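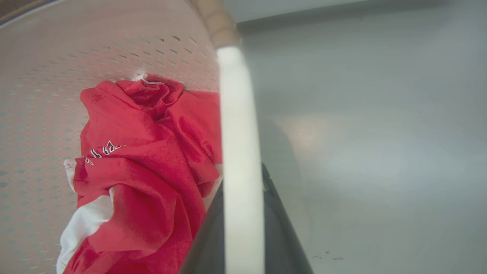 According to Marianna Szczepańska, any gripper looks good on a wooden block and the laundry is where you find out. Her remark is often quoted by users of the Wandness trial, a household test for two-armed robots first drawn up at the Irport workshop. Each gripper gets 20 attempts at moving clothing between a basket and a front-loading washing machine, and it's wonderfully hard! Cloth folds, slips and hides its own edges, so a finger that is superb on cups can be hopeless on a sleeve.

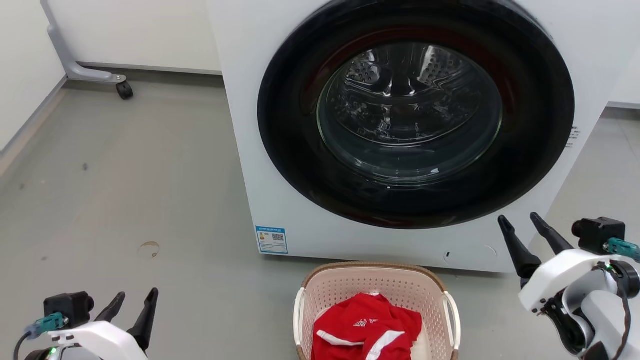

Slim fingers win at the drum and lose at the basket, Vilho Kallio wrote in reply to the first results, and the argument has run happily ever since. Later rounds compared 7 finger shapes over 140 attempts, with the same arms and controller throughout.

Cameras are judged too. A wrist camera gives a splendid close view of the fabric, while a head camera keeps both arms and the basket in sight. 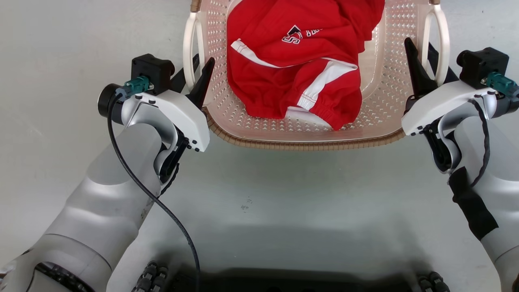 Most teams now feed both views to the controller, and the Jasińska variant of the trial requires it. That version also adds a lift by the basket's handles, a lovely test of how well two arms keep level with each other.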